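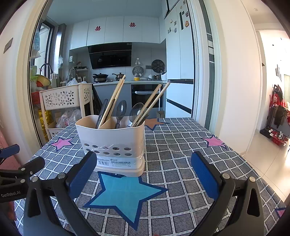
The Water Diviner of Esby

Lizeth Correa did not believe in water diviners, and she told the parish clerk so before she had taken her coat off.

"He found the Sanden well," said the clerk.

"Everyone in Sanden has a well. You could drop a hat there and hit water."

The clerk wrote this down, or pretended to. The spring at Esby had stopped in the first week of September and the village was buying its water by the tanker. A proper survey had been priced at more than the parish spent in a year. The diviner wanted 261 pounds and his dinner.

"Why the one?" said Lizeth.

"Sorry?"

"Two hundred and sixty I could understand. What's the one for?"

The clerk didn't know. Lizeth thought it was there to make the rest look worked out.

His name was Nutsugah and he came on the morning bus with a canvas bag. She had expected a beard. He was clean-shaven, with a bad knee, and he asked for tea before he asked about the spring. She gave it to him in her own kitchen so that she could keep an eye on him. He looked at the ceiling, at the taps, at the damp patch by the back door which had been there for 16 years.

"You've got water under the house," he said.

"I've got a gutter that leaks."

"Could be that," he said, and had another biscuit.

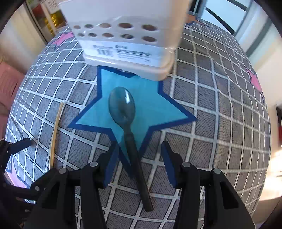 She had read up on men like him. They looked for rushes and dips in the ground, they listened to old people in pubs, and then they let the stick do what their wrists had already decided. So she walked behind him all afternoon, up through the Molleneo fields, and watched his wrists. They were thick and freckled and did nothing at all. The stick did nothing either. He stopped once to get his breath and once to look at a cow.

"Is this part of it?" she asked.

"No, I just like them."

At the top wall he turned round and came down again on the other side. Near the old sheep pens the stick dipped. Lizeth saw it dip. She also saw that he was standing in a hollow, with a patch of greener grass not nine steps off, and she said so.

"Yes, I noticed that," said Nutsugah. "Good sign, green grass."

"Then what do you need the stick for?"

He thought about it. "People won't pay a man to look at grass."

She had her mouth open to answer, and found she had come up the hill without one ready. He pushed a peg into the turf and tied a rag round it.

"How deep?" she said.

"Thirty-six feet."

"The grass tell you that?"

"No," he said, and rubbed his knee, and set off down towards the village and his dinner.

Lizeth stayed by the peg. When he was past the gate she picked the stick up from where he had left it against the pens, held it as he had, and walked across the hollow. Nothing. She walked back again, more slowly, and then looked over at the road to make sure it was empty.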